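Ticket 214 - sandwich cell, left arm stops short at the holders
Opened by: Ifor Kneath
Opened: 3/15/20
Cell: Bullach bench, two clear rails, tray in the middle
Priority: normal
Status: open, running with workaround

Problem as reported

The arm on the left side closes before it has the item. It happens most at the bottom holder. The gripper shuts, the arm lifts, the controller thinks it has a bun, and the rest of the cycle runs on nothing. On Friday's run it missed 5 picks out of 13. The other arm did not miss any on the same program.

No error code. The log shows "grip complete" every time, including the misses.

What was checked first

Power cycled the controller and homed both arms. No change.

Swapped the two gripper cables at the cabinet end. The fault stayed on the left side, so I put them back the way they were. Please leave them like that. The labels match the drawing again.

Checked finger wear. Both fingers are fine. The Phillips screws on the left finger mount were a quarter turn loose. Tightened them and ran again, missed on the second try. So they needed doing but they were not the cause.

Cleaned the wrist camera lens with a dry cloth. The picture got a little clearer and the picks did not get better.

Reply from Arkine support

They asked for the offset file, the firmware version and the date of the last calibration. Sent all three. Last calibration was in January, before the rails were taken up so the table could be wiped down properly. They wrote back the same afternoon and said to check the fixture against the taught positions before touching anything in the software.

I should have started there. The rails are not pinned. They sit on the table, and when they went back down they were put where they looked right.

Measured and found

Left rail: the far end is good against the drawing. The near end is 2 mm out. That fits with the bottom holder being the worst one and the top holder being mostly fine.

Right rail: within tolerance at both ends.

Tray: square to the table. Did not move it.

Fix so far

1. Ran the left arm to its taught point over the bottom holder, fingers open, and stopped it there.
2. Slid the near end of the left rail over until the holder lined up with the fingers. Small taps with the plastic mallet. The rail creeps back if you push it by hand.
3. Checked the top holder again. It had not shifted.
4. Marked both ends of the rail on the table in pencil.
5. Loaded the food pieces and ran the program at quarter speed with a hand on the stop.

If you have to do this again, load the holders before you judge the line-up. With nothing in them they look straight when they are not. The bun half is the one to watch, it is the widest piece on that side and it shows the error first. Tomato goes in the middle, cheese at the far end.

Wrist camera first, then the bench camera.
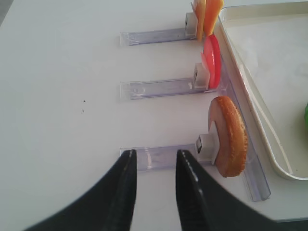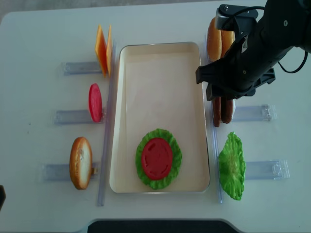
Quarter speed was clean on all the left side holders. Full speed was clean except for one pick on the cheese, where the fingers took both slices together. I think that is a separate problem. The two slices lean on each other and the program has no step to part them. I will open another ticket for it so this one does not get muddled.

Still to do

- Recalibrate the left arm properly. The taught points are still the January ones and I moved the rail to suit them, so this is a workaround until it gets done.
- Pin both rails. Estetti quoted for dowels and a drilling template last year and I have asked them if the price still stands. Until then, do not lift the rails to clean. Wipe around them.
- Ask Arkine if "grip complete" can be tied to finger width. At the moment it only means the motor stopped, and it will say the same thing for a bun or for air.
- Replace the pencil marks with tape. They will come off with the first wet cloth.

Leaving this open until the calibration is done. If the left side starts missing before then, check the near end of the rail against the marks and note it on this ticket - please don't edit the offsets.

I.K.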